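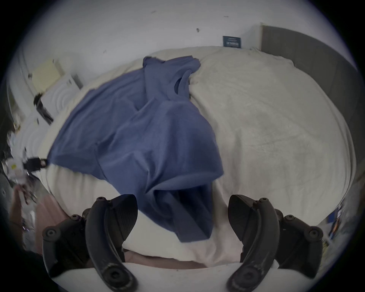

Laizer fleece duvet, cream – review by Erick Waweru

Posted 22 September 2021

I bought this in June to replace a cotton one that had gone flat. The Laizer cost $169, and a matching cover would have been extra, so I skipped it.

The fabric is plush and a little fuzzy, closer to a blanket than a normal duvet. It feels warm as soon as you get under it. In July that was too much and I slept on top of it most nights. Now that the evenings are cooler it's about right with the window open.

It creases lightly when you put things on it, and I use the bed for sorting clothes, so it gets plenty of that. The creases shake out. Lint is the bigger problem. Dark clothes pick up pale fuzz, ribbed knits worst of all, and after 2 washes there was less of it but still some.

Washing is a chore. It filled my machine completely and needed two rounds in the dryer on low – the label says no high heat.

I also looked at the Fesance, which was $211 and felt thinner in the store. I'd buy the Laizer again for winter. Four stars, one off for the lint.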